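The stone had come from Drorkgate on a Wednesday, wrapped in two grey blankets, and Aroha Grimshaw did not like it at first. She had asked for something plain. What she received was cream, with brown veins that wandered over it like rivers on an old map.

"It is too beautiful to work on," she said.

"Then work slowly," said Ebony Nepia, and went to look for her cup.

Aroha put her palm on it. Her mother had kept a piece of marble in the kitchen at Cartwright Street, a small one, for pastry. Nobody else in the family was allowed to touch it. When the house was sold, the buyer had asked for the marble too, and her mother had said yes without a pause, and then had sat in the car for a long time before she could drive.
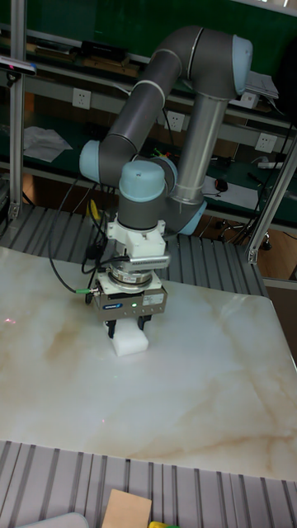
She told this to Ebony over the tea, more than she had meant to tell. Ebony listened and turned her cup by the handle.

"What did she make on it?"

"Small tarts, with plum. She said the cold of the stone did half of the work." Aroha thought for a moment. "I never asked her for the recipe. I believed there would be time – and there was time, that is the stupid part. There were years. I asked her about the weather."

Ebony had grown up in Stusta, where people did not speak about such matters before evening, and she was silent in a kind way. Behind them the green workbench was as untidy as always. Among the things on its shelves was a crumpled sheet of white paper, and Aroha had wanted to throw it away since February. She still did not know if it was important to someone.

"You could try to make them," said Ebony at last. "The tarts. You remember the taste."

"I remember the plum. The rest I have perhaps invented."

They returned to their work. The white foam block was the only thing they wanted to put on the stone that afternoon, and it was so light that it seemed almost a joke beside all that weight. Aroha bent down until her eyes were level with the surface. From there she could follow one vein for a long way, tan and then paler, and she lost it where the light lay on the polish.

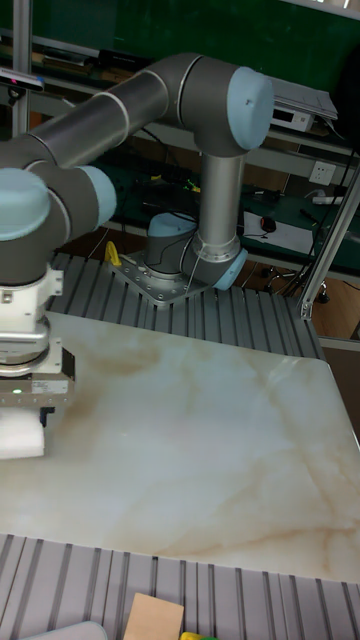

At six Ebony put on her coat and stood by the door with one sleeve still empty.

"My aunt has a plum tree," she said. "She gives the fruit to anyone who brings a bag."

"I have a bag," said Aroha.

"Then bring it on Saturday."

When she was alone, Aroha took a pencil and an old envelope. She wrote *plums*, and under it *butter*, and then she waited. She saw her mother's hands quite clearly, the flour up to the wrists and the ring lying in a saucer beside the tap, but she could not see what the hands were reaching for. She wrote *flour*. She wrote *something sour?* and put a line under it.

Outside a bus went past, and the window shook a little in its frame. She laid her palm on the stone again, near the corner this time, and kept it there until she had remembered the lemon.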